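Writing the rule before the robot moves: a conversation with Trinidad Carretero

By Julián Arroyo, December 2018

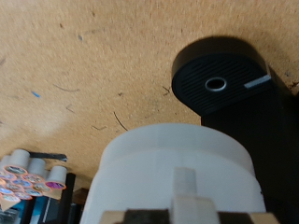 Trinidad Carretero has spent most of her working life on tolerance documents. She came to manipulation robotics from packaging inspection, and for the last two years she has maintained the internal practice code at Zungate, a contract test house in Rivas that evaluates small arms doing household and light service tasks. The code is now in revision 4. It runs to 43 clauses, and she can quote most of them by number.

We spoke on the subject of handling small consumer items such as coffee pods, lids and canisters, where there is little published guidance below the level of general machine safety.

"The general standards deal with the person," she says. "Speed, force, stopping distance, guarding. They are good at that and we follow them. They do not tell you what counts as a completed grasp. Two labs can run the same task and report different results, and both can be correct under their own definitions."

Zungate defines a completed grasp in clause 11. The object must be lifted clear of its support, held for four seconds without visible slip, and released within the target zone without a second contact. A grasp that needs a regrasp is recorded as a separate category. Carretero resisted a proposal to fold regrasps into the success figure.

"The argument was that the customer gets the pod in the machine either way. That is true for the customer. For the engineer it hides the fault. If you merge the two numbers you can't separate them later, and somebody will ask."

Pods are a useful test item because they are light, rigid in one direction and easily damaged in another. The foil lid is the weak surface. Clause 17 prohibits fingertip contact with foil during transport and requires the grip to be taken on the body or the rim. Soft finger pads are permitted, but the pad material and its hardness must be recorded, and pads are replaced every 200 cycles whether or not they look worn.

"People object to that one," she says. "They hold up a pad and tell me it's fine. A pad picks up dust and coffee residue, and friction changes well before you can see anything. I would sooner throw away a good pad than argue over a bad data set."

The largest disagreement during the last revision concerned the camera at the wrist. Soledad Ortuño, who runs the test cells, wanted the mounting position left to each team. Carretero wanted it fixed. The compromise in clause 22 allows any position, provided that the contact point stays in view from approach to release and that the offset from the wrist flange is measured before each series.

"Soledad was right that a fixed position would have ruled out some perfectly good grippers," Carretero says. "What I would not give up was the measurement. An offset copied from last month's sheet is a guess."

Clutter is treated in clause 26. Earlier revisions called for a clear work surface, and the results did not carry over to kitchens. The present text asks for neighboring objects within reach of the arm, including at least one appliance with a dark finish, which tends to give depth sensors trouble. Layouts are drawn up in advance by Aitana Peñalver and issued on numbered sheets. Operators may not rearrange objects between trials to help the arm.

Does that happen often?

"More than people admit. You nudge a canister two centimeters because the last approach came in close. There's no bad intent. But the next forty trials are now a different test."

The log sheet, called Stumora after the software that prints it, has a box for any such intervention. Since August an unfilled box invalidates the trial. Carretero reports that the number of recorded interventions rose after the change, and she takes this as a sign that the form is working.

One full series under the current code took 3033 trials. I asked whether a smaller lab could follow the same practice. She thinks it could, with fewer trials, if the stopping point is set beforehand.

"Write down how many you will run, then run that many. Stopping when the curve looks good is the oldest fault in the book."

She is more cautious on force limits. Clause 31 sets a maximum closing force for each object class, and she considers the classes too broad. A pod and a thin-walled canister fall into the same one. A joint exercise with Zusedmont, a gripper supplier, is meant to provide the values for splitting it. Inmaculada Barroso is leading that work on the Zungate side, and the measurements are about half complete.

Until they are in, the lower limit applies to both. "It costs us some dropped canisters," Carretero says. "We log them as drops."

Revision 5 is open for comment within the company. Carretero has asked that each comment name the clause it concerns and propose replacement wording. Comments without wording are returned to the sender.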